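Sealing a marble worktop - worth doing, or just learn to live with the marks?

hettypots
Hello all, long-time reader and very occasional poster. We moved into the house in Jondbridge in August and inherited a kitchen with a grey marble worktop, the real thing as far as I can tell, and I've fallen a bit in love with it. The trouble is that I cook a great deal, mostly things with lemon or tomato or vinegar in them, and after a few weeks there were dull patches by the hob that no amount of wiping would shift. I've been reading about sealers until my eyes cross and I'm more confused than when I started. Some people say seal it twice a year without fail, others say it makes no difference at all to this sort of mark. What do you do, those of you who have it? And is there any hope for the patches I've already made? I did feel awful about the one from the lemon tart, though the tart was very good.

slowsimmer
Welcome to the club! What you've got there is etching, I should think, and it's a different animal from staining. A stain is something that's soaked in (oil, coffee, beetroot, heaven help you) and leaves a darker or coloured mark. An etch is where the acid has eaten the polish and left it dull. A sealer will help you with the first and does next to nothing for the second. It took me two years and a whole bottle of the expensive stuff to get that straight in my head, so please don't feel silly for being confused.

Try this before you spend anything. Put a few drops of water on the stone somewhere out of the way, leave them for quarter of an hour and wipe them off. If the stone underneath has gone darker, it's drinking the water in and wants sealing. If it looks just the same, leave it alone.

old_pantry
I'll be the one to disagree, then, in a friendly way. I've had marble for a very long time, and my mother had it before me for her pastry, and neither of us has ever put a sealer anywhere near it. A marble top that's been cooked on goes soft and cloudy all over in the end, and then you stop seeing the single marks because the whole thing matches. The first year is the worst. You've a lovely shiny surface and every ring shows up like a footprint in snow. By the third or fourth you won't give it a thought. Our village bakery has a slab with 1777 cut into the front edge, and they roll out on it every morning, and it's as smooth as a bar of soap.

hettypots
That's rather comforting, old_pantry, thank you. I'm not sure my other half will wait four years for it to match, mind you! I did the water test last night and there was a faint dark patch afterwards, which had gone by breakfast. Does that mean yes?

slowsimmer
It does, yes. Faint and gone by morning means it's a little thirsty, nothing dreadful. One good coat would see to it.

tidewrack
Can I put in a word for having it honed? We had a polished top in the last house and went half mad over it, and when we moved here to Stenitz we asked the stone yard to take the shine off before it was even fitted. It's the same stone with a matt finish. It still etches, of course it does, but you have to get your nose right down to it to see. They'll do it on one that's already in place as well, though it's a day of dust and wet sheeting and you won't be cooking that evening. Ours was Bahrami's, and they were very good about covering everything up and let me fuss at them with cups of tea.

The only thing I'd say against it is that honed stone takes up oil more readily, so you do have to keep on top of the sealing. I do ours on the first Wednesday after the clocks change, spring and autumn, so that I don't forget.
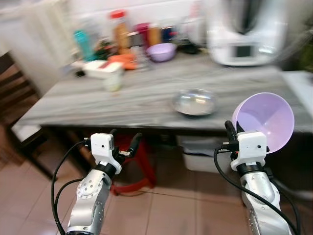
The other thing to think about is the veining. A grey stone with plenty of pattern hides a multitude of sins, and I'd never go back to plain white. My sister has the white and she can't put a teabag down without holding her breath. With the grey you can leave crumbs till morning and be none the wiser, which may not be a recommendation, but there we are.

penny_plain
What did the honing cost, if you don't mind my asking? I was quoted 1000 for a fairly small kitchen and nearly fell off my stool.

tidewrack
Ours was done before fitting so it was part of the price, I'm afraid, and I couldn't tell you what it came to by itself. A thousand does sound steep for a small one. I'd ring a second place. Ask whether that's for the whole lot or whether they've put in filling chips and redoing the joints as well, as ours tried to add that on at first.

penny_plain
It did have "edge repairs" on it, now I look. There's one chip by the sink and I made it myself with a casserole lid! I shall go back to them.

old_pantry
You could do a very good job on a small patch yourself with polishing powder, a damp cloth and some patience. Go in little circles, keep it wet, and stop and look often. I wouldn't try it on a whole worktop, but for a ring from a glass it's perfectly all right.

slowsimmer
Now there I'd be a bit more careful. The powder is meant for a polished finish, and if you use it on a honed top you'll get one shiny spot in the middle of a matt one. I've seen it done and it looked worse than the ring. Hettypots, is yours shiny or matt away from the hob?

hettypots
Shiny, or it was. You can see the window in it at the far end where I don't cook.

slowsimmer
Then the powder's fine for you. Practise at the back behind the toaster first.

old_pantry
And let me say again that there's no harm in doing nothing whatever!

kettle_on
Coming in from the other side, we gave up on marble and I don't miss it. We've a Tendeck top now that looks near enough the same from across the room, and I can squeeze a lemon on it if I like. It doesn't feel the same under your hands, I'll grant you, and it's no good for pastry as it never has that chill. But with three children and a husband who regards a chopping board as optional, it's been a weight off. I kept an offcut of the old marble for rolling out, and it lives on its side next to the bread bin.

tidewrack
The offcut's a lovely idea. Stone yards often have a bin of them, and ours let me have a piece the size of a tea tray for nothing.

penny_plain
Day-to-day cleaning, while we're all here? I've been using a drop of washing-up liquid in warm water and then drying it with a tea towel. My neighbour swears by vinegar for everything and I've had to be quite firm with her.

slowsimmer
Stay firm! No vinegar, no lemon, no bathroom sprays, and nothing for limescale, as that's made to dissolve exactly what your worktop is made of. Your way is just right. For an oil stain, mix bicarbonate of soda and water to a thick paste, spread it on, cover it with cling film and leave it overnight. You may have to do it more than once. I had one from a leaking bottle of rapeseed that took the best part of a fortnight.

hettypots
Thank you all, this has been so kind and so much more use than the back of the bottle. I've decided to put one coat of sealer on this weekend, have a go with the powder on the lemon tart ring, and then try to be more like old_pantry about the rest. I've also bought a big wooden board to go by the hob, which I should have done in the first place.

old_pantry
Very sensible. What was in the tart?

hettypots
Four lemons, far too much butter, and 100 grams of ground almonds in the pastry. I'll put it up in the baking section when I've found the piece of paper.

Related threads
Oak worktops - oil or hard wax?
Getting candle wax off a slate hearth
Butler sinks and broken crockery
Best rolling pin for a cold kitchen
Limescale round the taps, soft brush or cloth?
Can you put a hot pan on granite?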